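Bruvard Bench Power Unit: Set-up Guide
Section 3: Placing the unit, plugging in, running cables

October | Donley workshop support
3 min read
14 shares | 3 comments

Read section 2 first if the unit is still in the box. Wall bracket and screws are in the small bag taped under the lid. If the bag's missing, stop and write to support, don't use wood screws from the drawer.

Before you start

You need: a flat screwdriver, the hex key from the bag, hook-and-loop ties, masking tape, a pen.
Main breaker for the bench circuit OFF. Check with a lamp you know works.

CAUTION: Total load on one unit is 2000 watts. All outlets together, not each. Heat guns and kettles go on the wall.

3.1 Fixing the unit

1. Pick the end of the bench nearest the wall outlet. Left or right, doesn't matter, but the supply cord must reach with some slack.
2. Hold the bracket under the back rail. Mark both holes.
3. Drill, then screw in the bracket. Finger tight, then half a turn with the key.
4. Slide the unit on from the front until it clicks. No click = bracket is upside down. Take it off and flip it.
5. Pull down on the unit with one hand. Should not move at all.

Note: the Ham bracket (older, painted gray) fits as well but the unit sits lower. Leave 380 mm free underneath or the plugs foul the drawer.

3.2 Connecting the supply

1. Switch on the unit to 0.
2. Push the supply cord into the socket at the back and turn the collar clockwise. It's stiff the first time.
3. Cord goes along the rail to the wall. Tie it at both ends and once in the middle.
4. Plug into the wall. Breaker on.
5. Switch to 1. Green lamp comes on after a second or two.

Lamp stays dark: check the collar, then the breaker, then the reset button on the underside (push hard, it's recessed).
Lamp blinks: overload or ground fault. Unplug everything, press reset, plug things back one at a time. Whatever makes it blink again is your problem. Tag it and take it out of use.

CAUTION: Do not plug a second power strip into the unit. Do not plug the unit into a strip. Do not run the supply cord through a drawer, a door or under a mat.

3.3 Running equipment cables

Takes longer than the rest put together. Do it properly once.

1. Put everything on the bench where it's going to live. Plug nothing in yet.
2. Label both ends of every cable. Tape and pen is fine. Label says what it feeds, eg LAMP, MONITOR, and not "black one".
3. Start with the heaviest cable. Run it off the nearest side, then down.
4. Signal and network cables next, on their own path. If they have to cross a power cable, cross square.
5. Anything that moves or swings out needs a loop of slack. Move it to the end of its travel by hand, power off, and see that nothing pulls tight.
6. Tie loosely. You should be able to get a finger under every tie.
7. Coil the spare length and hang it on the Brurnura hook below the rail. Coils on the floor get kicked.
8. Plug in, one at a time, biggest load first.

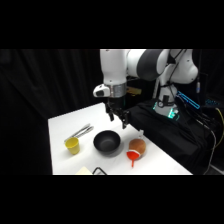
Arm above a white tabletop. Dark cables run down to the right, yellow one at the far right.

Note: fabric covers on shelves and risers are OK under signal cables. Keep them away from power bricks and don't cover the vents on the unit. If a brick is too warm to hold, move it into open air.

3.4 First check

With everything on:
- Green lamp steady
- No cable stretched across where people sit or walk
- Reset button can be reached without moving anyting
- Plugs fully home, no metal showing

Leave it running for the length of a coffee, then feel along the supply cord. Warm at one spot means a bad contact, usually the collar. Switch off, unplug, reseat.

3.5 Moving the bench later

Switch to 0, pull the wall plug, then the collar. Equipment cables can stay in the ties if the bench stays on the same floor. For a longer move take them off, bag them with thier labels on and start again from 3.3.

Fuse change and spare parts: section 4.

3 comments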